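3.2 Workspace and wrist camera

The arm was assembled on a bench in a shared workshop in Utcombe. 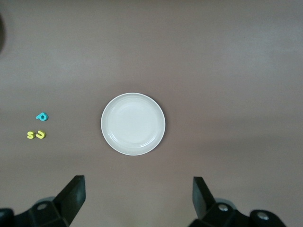

Figure 2. Wrist camera view with a white plate, three toy letters and the open gripper.

We call the build Keskin. Its base is clamped to the back of the bench, and the camera is held in a printed bracket behind the gripper. We chose this mount after a first version, built in January, used a camera on a floor stand. Other people in the workshop bumped the stand often enough that we had to recalibrate before most sessions. With the camera fixed to the wrist, the fingers stay at the bottom of the view and the offset between lens and grip point does not change when the arm moves.

The task is to pick up a toy letter and put it on the plate. Letters are small, and their shapes give the fingers very different surfaces to close on. A curved letter such as the yellow S in Figure 2 can be held across its width in more than one way. The teal letter has a round bowl and a short stem, and a grip on the stem tends to turn the piece as it is lifted. Two letters lying close together, like the yellow pair, are harder again. There is little room for a finger between them, so the planner either approaches from the outer side or pushes the pair apart first.

The fingers are matte black. Early glossy ones produced highlights that the detector, Elton, marked as plate rim. Sanding them helped, and the present pair was printed in a duller filament. We left the mounting brackets as they were and masked the bottom strip of each image before detection.

Elton was trained on 4,000 images collected on the same bench under the workshop's ceiling lights. We made no attempt to even out the lighting, and the tabletop changes in tone from one part of the view to another. Plate position was found by fitting a circle to the outer rim. The inner ridge sometimes gave a second, smaller circle, and in those cases the larger one was kept. Each trial was limited to 34 seconds, including the return to the start pose.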